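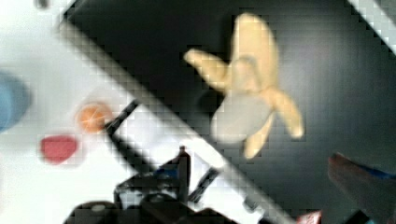 一、开场(大概讲到第六页,别超时)

大家好。我今天讲的东西叫 Mernby,一台在共享工坊里攒出来的厨房整理机械臂。名字没有含义,当时仓库要填项目名,我看着键盘随便敲的,后来印了贴纸,就改不了了。

(停一下,等后排坐好。)

先交代期望值:它不会做饭。它会把桌上的东西拿起来,放到另一个地方。我家里人听完之后问,那跟我有什么区别。这个问题我留到最后也不回答。

腕部装了一只小相机,画质各位看到了。橙色那个小圆东西就在手指旁边,对我们来说很好认,对程序来说是一团颜色。剥开的香蕉更麻烦,皮往四个方向摊着,中间又是白的,抓取点落在哪儿全看它当天的心情。第一版程序坚持去夹皮尖。

二、为什么在工坊做

家里试过。餐桌只有一张,饭一天要吃三顿,底座又得用螺栓固定。我提议在餐桌上打孔,提议没有通过。

于是搬到 Stutside 工坊。四月份搬的,交了 30 块钱的储物柜押金,至今没退,因为我至今没搬走。Stutside 的好处是有台钻,有吸尘,有人路过时会说“你这个线走得不对”。坏处是最后这一条他们说得都对。

三、硬件(讲快一点,懂的人自己会看)

夹爪的手指改过 11 版。前几版是自己打印的,薄,夹东西时会往外撇,像在客气。现在这一版用了 Mrema 的连杆图纸,尺寸改了,孔位没改,所以装起来要先骂一句再上螺丝。

控制板是 Garell 的二手板。卖家说成色很新,我拆开以后认为他指的是包装。板子能用,就是上电顺序不能错:先逻辑电,后电机电。写在便签上,贴在电源旁边。便签掉过一次,那天下午我换了一个驱动。

线缆部分提醒一句:给腕部留余量,再多留一截。我第一次留得刚刚好,刚刚好的意思是转到头的时候插头会自己出来。

四、桌面布置

(这一页多停一会儿,大家会想看。)

白色桌面是为了让识别省点力气。物件故意摆得散,摆整齐了它成绩好看,拿回家就不灵。难点不在形状怪的东西,难在半透明的。漏盆的边在深度图里时有时无,程序一会儿觉得那里有个盆,一会儿觉得那里有个哲学问题。

番茄酱瓶躺在盘子上也是个坎。瓶子会滚,盘子会滑,两件事一起发生的时候,手指合拢的那一下基本是在推。后来改成先从瓶身两侧对中,再慢慢收,收到电流有变化就停。

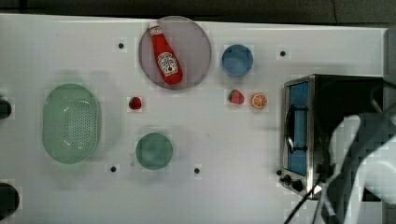
图二:俯视桌面。番茄酱瓶横在圆盘上,左边是浅绿漏盆,右边是小烤箱。

烤箱放在右手边,占地方,也占胳膊的活动范围。规划路径时我把它当成一个方盒子,四周加了 5 厘米禁区。加完之后机械臂绕得很远,姿势像在躲熟人。后来把靠门那一侧单独放宽,动作才像样一点。

草莓用的是玩具。真草莓我也买过,测试进度很慢,草莓消耗很快,原因不在机械臂。

五、失败清单(挑两三条讲,看现场气氛)

标定做完以后有人借走了扳手,顺手把相机支架紧了一下。出于好意。我重标了一晚上。

急停按钮第一次装在机械臂后面。要按它,得先绕过你想让它停下的那个东西。现在装在人站的这一侧,拍得到,也看得见。各位如果只记一件事,记这件。

日志没有写时间。这个不展开了,太丢人。

六、还没做完的

开烤箱门。把手是竖的,门的阻力前后不一样,我还在调。进度的说法是“快了”,这个说法我已经用了两个月。

图纸整理好会放到工坊的共享盘里,零件表也在里面,Garell 那块板的坑单独写了一页。

(提问时间。如果有人问总共花了多少钱,先喝水。)

读者评论

橘子皮不要扔:急停那段笑完以后去看了一眼自己的,默默拆下来重装了。

三号台钻:连杆孔位不改是对的,改了以后备件全废,我改过。

路过的焊锡:求零件表!另外漏盆那个问题,可以试试在盆边贴一圈哑光胶带,难看,但是管用。

workbench_0:讲了半天还是没说花了多少钱。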